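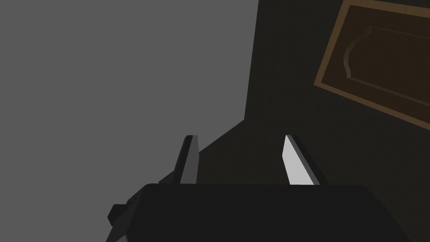
Los dos dedos de la pinza, abiertos

Foro de Profesores de Matemáticas > Secundaria > Programaciones y temarios

Tema: ¿Vectores antes o después de trigonometría?

tizaroja
11/7/20
Buenas. Me ha tocado rehacer la programación de cuarto porque levanté la vista en el momento equivocado de la reunión. El libro nuevo (Jidell, segunda edición) mete los vectores en el tema 4, antes de la trigonometría, y el viejo los dejaba para el final, donde morían en paz en junio sin que los viera ningún alumno.
Mi duda: ¿alguien los ha dado en ese orden? Me preocupa llegar al módulo y la dirección sin que sepan lo que es una tangente.

cosenoide
Yo, dos cursos. Se puede. El módulo sale con Pitágoras, la suma se hace dibujando y la dirección la dejas en "mira la pendiente". Cuando llega la trigonometría ya tienes para qué usarla, cosa que en mi instituto no se recordaba.

p_adic0
Discrepo. Un vector sin ángulo es un par de números con una flechita encima. Los míos sumaban (3, 2) y (1, 5) estupendamente y luego no sabían decirme hacia dónde apuntaba el resultado. "Hacia arriba", decían. Hombre, gracias.

cosenoide
Es que hacia arriba apuntaba.

p_adic0
Un reloj parado también.

lamedianaria
¿Y las horas? En Jidell el tema de vectores trae 70 ejercicios, de los cuales los 20 primeros son el mismo con los signos cambiados. Si los haces todos, la trigonometría la das en verano, en la playa y a quien pase.

tizaroja
Ya los he visto. El 12 y el 17 son idénticos, con signos y todo. Supongo que es para comprobar si seguimos despiertos.

orzuelo_entero
Nosotros usamos los cuadernillos Orano, que van en el orden clásico: razones trigonométricas, resolución de triángulos, vectores, rectas. Feos como un pie, pero no marean. Lo único malo es que el solucionario da los ángulos entre 0 y 360 y el enunciado los pide entre -180 y 180. Todos los años tengo a media clase convencida de que 315 grados está mal y a la otra media convencida de que el que está mal soy yo.

p_adic0
¿Y lo está?

orzuelo_entero
El libro dice 315, yo digo -45 y la dirección es la misma. Procuro que lo descubran ellos. Suelen tardar una evaluación.

cosenoide
Pues eso con vectores primero no te pasa. Les dibujas el (1, -1), lo ven bajar hacia la derecha, y cuando llegan los dos ángulos ya saben que hablan de la misma flecha.

orzuelo_entero
Me molesta reconocer que eso está bien pensado.

lamedianaria
Que conste que el orden del libro no obliga a nada. El currículo dice lo que hay que dar en el curso, y dentro del curso mandas tú, o el departamento, o el que hizo la tabla de Excel en 2011 y ya se ha jubilado.

tizaroja
La tabla de la que hablas la tengo delante. Tiene una columna que se llama "Fekdale" y no sabemos qué es. Hay cruces en todos los temas menos en probabilidad.

pi_cuadrado_no
Fekdale era una plataforma de ejercicios en línea. Se cayó en plena semana de exámenes y no volvió a levantarse. Puedes borrar la columna con tranquilidad.

p_adic0
Yo no la borraría sin acta.

pi_cuadrado_no
Volviendo al tema: una tercera vía es partir los vectores. Coordenadas, suma y producto por un número antes; argumento y producto escalar después de la trigonometría. La secuencia Czarnecka que circulaba por aquí hace justo eso y a mí me funcionó. El inconveniente es que hay dos exámenes con la palabra "vectores" y siempre hay quien se estudia el que no toca.

p_adic0
Con eso sí podría vivir. Mi queja era pedir la dirección sin herramientas.

cosenoide
Yo sigo prefiriéndolos enteros y antes, pero me vale.

lamedianaria
Yo sigo sin ver las horas.

tizaroja
Me quedo con partirlo. Primera parte en enero, con los ejercicios 21 a 40 del Jidell, y la segunda detrás de trigonometría. Si alguien conserva la secuencia Czarnecka en un formato que se pueda abrir, que me mande un privado. La que he encontrado es un escaneado torcido y le falta la página de los opuestos.

orzuelo_entero
Te la paso esta tarde. La mía tiene los opuestos pero le falta la portada.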